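We use cookies to make this site better for you. Accept | Settings

Gallery: Good practice in the simulated kitchen
Text by Adel Kettani, Jivora

Print this page | Send by e-mail

In June we agreed on 11 rules for every simulated run before the arm may work in a real room. Two of them come with pictures.

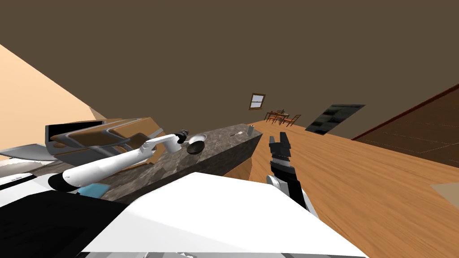 Rule 4 is about slow approach. Within 100 mm of any dish, the arm must go at the lowest speed. With the gripper so near the edge of the bowl, a small error is enough to push it, and the sponge by the front edge of the counter also needs its own safe distance.

Rule 7 is about the wrist view. The operator must check it before each grasp and write the result in the log.

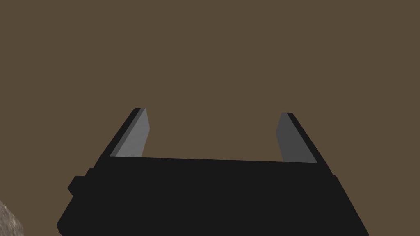
The log is kept for 300 runs, and after this a second person reads it. Please do not correct old lines, but add a new one.

Related items
Noda: speed limits for shared rooms
Radebe checklist, second edition
Inidura: what we learned from 2,000 runs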